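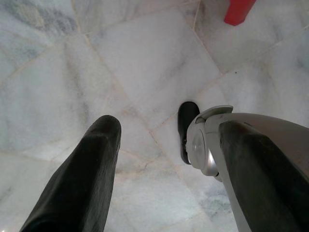
*Wrist view over the marble, gripper open.*

**Went to a robot open day and came home with more doubts than I left with. What should I have asked?**

Posted by **gravelpath43** in Home & Automation

I help run a small guesthouse with a lot of hard floor. My partner signed us up for the Rikness open day in January because they were showing a floor pickup arm called Plokero. The idea is that it rolls through a room before the vacuum or mop and clears whatever is lying on the ground. We have stone tile in the lobby, so on paper we're the kind of customer they want.

The picture at the top is the one that stuck with me. It's looking down past the two black padded fingers at a white marble floor with gray veins, and there's a black thing lying next to the right-hand finger, partly behind the round silver joint. I've looked at it a lot and I still can't tell you if it's the toe of a shoe or some kind of handle. There's something red farther off too, but only the bottom of it shows. If I can't name the black thing from the arm's own view, I'd like to know what the software makes of it.

The presenter told us Plokero had done 592 pickups in that same room with 18 misses. It sounded good until I was in the car. What was it picking up? Was it the same handful of things over and over? Did a person line them up first? When someone in our group asked to put her keys down on the tile, she was told the demo had a set order and they'd take requests after lunch. After lunch it was charging.

They also said the pads won't mark stone. They may be right. I'd still like to see it done on a floor that has had a winter of grit walked into it, and I'd like to see it drop something.

The lease quote was $2,291 a month for a single arm with service included. My partner thinks I'm being a crank. Before I call them back, what do people here ask at these things? And has anyone seen one of these working in a building with guests in it?

---

**lozano_floors**

You're not a crank. I do stone care (the Lozano in my name is the shop, it's been floors for a long time) and I get called in after the machines have been through, so take this as coming from somebody who sees the bad days.

On the marking question, soft pads by themselves wouldn't worry me much. What I'd worry about is grit between the pad and the stone. Polished marble is soft, and one grain of sand dragged under pressure will leave a line you can see from the doorway in the evening. Look at your own picture: there's a tiny dark speck on the tile above the gripper housing. Could be dirt, could be nothing. On my jobs a speck like that gets picked up before anything touches the floor.

Also notice how much metal there is around that right finger. I'd ask them straight out how low the housing gets when it reaches for something flat, like a coin or a key card, and what happens if it comes down too far.

Stuff I would put in an email so you have the answers in writing:

- Who pays for repolishing if it scratches a tile, and is there a cap?
- How often do the pads get wiped or swapped, and who does it?
- Does it slow down or stop when it feels the floor?
- Can it run for a full morning on your tile before you sign?

The last one matters most. If they say no to that, I'd stop there. A marble showroom floor that was mopped at 7 a.m. for visitors doesn't tell you a thing about a lobby in slush season.

And 18 misses is a useless number until they say what a miss is. Did it fail to grab, or did it grab and drop? A drop on marble is my phone ringing.

---

**tinroof_dispatch**

just buy a broom lol

but seriously that's a lot of money every month for picking up shoes

---

**halfdaykeys**

I went to a Fesevari demo with the same general pitch, different machine, so I can tell you what I'd do over.

Bring your own objects. I mean a bag of them, from your own lost-and-found. Ours was a phone charger, a kid's sock, a pen cap, a folded receipt and one black glove. Ask ahead of time by email if you can use them, and mention that you won't come otherwise. They agreed, and the arm did fine on the glove and the sock. It went for the receipt four times and pushed it under a chair. That told me more than their slides did.

Ask if anyone is steering. At the one I went to, a guy sat off to the side with a controller "for safety," and it took three tries to get a plain answer on how often he used it. I'm not saying Rikness does this. I'm saying you should ask what share of those 592 had a hand on the controls, and watch where the staff are standing when it moves.

I'd go a bit easier on them about the camera view than you did. A wrist camera is close to the floor and points where the fingers point, so half the time something is going to be hidden by the hand. A lot of these setups have a second camera higher up. Ask if Plokero has one, and ask to see both views while it's running. If it's working from the wrist alone, then your question about the black thing is a fair one and I'd want a good answer.

As for guests in the building, no, I haven't seen it. We would've had to run it between checkout and check-in, and by the time you add moving the luggage cart and keeping the hall clear, our housekeeper was already done. We passed. She does use the grabber stick I bought her, which was under $20.

---

**gravelpath43**

Thanks, the written list is going out tonight, with the repolishing line first. I asked about a second camera by phone this afternoon and was told someone would get back to me. I've started a bag of objects. My partner has put a wine cork in it.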